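Grilcombe Admissions Reporting: Frequently Asked Questions

For cinema operators and distributors submitting or reading box office returns

What does Grilcombe report on?

Paid admissions and gross takings for feature films shown at participating cinemas. Event screenings, such as live opera or recorded concerts, are held in a separate table and do not appear in the weekly film chart unless a distributor asks for them to be classed as a film release.

Which cinemas are included?

The current panel covers 516 sites. Touring cinemas and film societies may report, but their figures are added to the cumulative total only and are left out of the weekly chart. A site that misses two consecutive returns is marked as lapsed and drops out of the panel until it files again.

When does the reporting week begin and end?

It begins with the first public performance on Friday and ends with the last performance on the following Thursday. A performance that starts before midnight belongs to the day on which it started, even if it finishes after midnight.

What counts as the opening weekend?

Friday to Sunday inclusive. If a film has paid previews earlier in the week, the takings are added to the opening weekend and the entry is marked with a "p". The preview amount is shown separately in the detailed file. Free previews, press showings and competition screenings are not counted.

How is the weekday drop worked out?

The Monday to Thursday gross is divided by the Friday to Sunday gross of the same week and shown as a percentage. Preview takings are removed first. Bank holiday Mondays are treated as weekdays, so a film's percentage may look high in those weeks. The field is left blank for films playing at fewer than ten sites.

What is the site average?

The gross for the period divided by the number of sites that played the film at least once in that period. It takes no account of how many screens or performances each site gave to the film. Distributors who want the figure per performance should use column 14 of the detailed file.

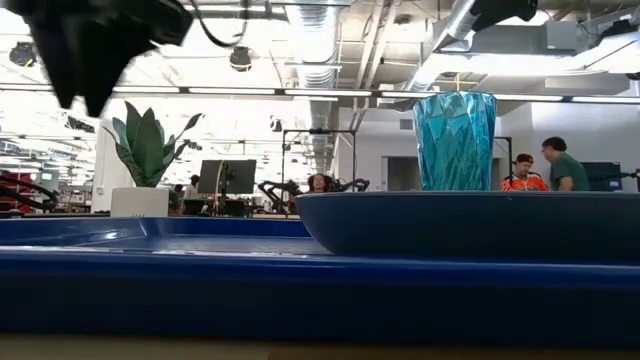
How should a dubbed or subtitled version be entered?

Each language version has its own title code, and all versions share one parent code. The weekly chart is compiled on the parent code. Tagle was released in 2 versions last November, and its chart entry showed 2601 admissions in the opening weekend, of which 1780 were for the subtitled version. Sites that file under the parent code alone will have their admissions placed in the "version unknown" column.

Are 3D tickets counted differently?

No. One ticket is one admission. The price charged for 3D is included in the gross, but a separate charge for glasses is not, provided it is shown as its own line on the ticket. Where glasses are bundled into the ticket price, file the full price.

How do I file a return?

Returns can be sent from the Drillby ticketing system or uploaded as a CSV file through the operator page. Drillby users need to switch on the export under Settings, then Returns. The CSV template must not be changed, and columns with no data should be left empty. Do not enter a zero unless the film was shown and no tickets were sold.

What is the deadline?

Daily figures are due by 10 a.m. the next morning. The full weekly return is due by noon on Friday. Late figures are replaced by an estimate and marked "e" until the return arrives.

How are estimates made?

The estimate uses the site's own share of panel takings for films with a similar certificate and language over the previous eight weeks. The method was drawn up by Kiyoshi Arai and is set out in the technical note on the downloads page.

Why has a published figure changed?

Figures may be revised for four weeks after publication. The usual reasons are refunds, late returns and wrong title codes. Molleck, for example, moved down one chart place after a site reported that a private hire had been entered as a public screening. After four weeks the figure is closed and will be reopened only at the written request of the distributor.

May I quote the figures?

Chart positions and weekend totals may be quoted with the credit "Source: Grilcombe". Site-level figures are confidential to the operator and the distributor of the film concerned.

Who do I contact about a disputed figure?

Write to Ramil Panganiban at the data desk, giving the title code, the site number and the dates in question. Attach the till report if you have one. Disputes are normally answered within five working days.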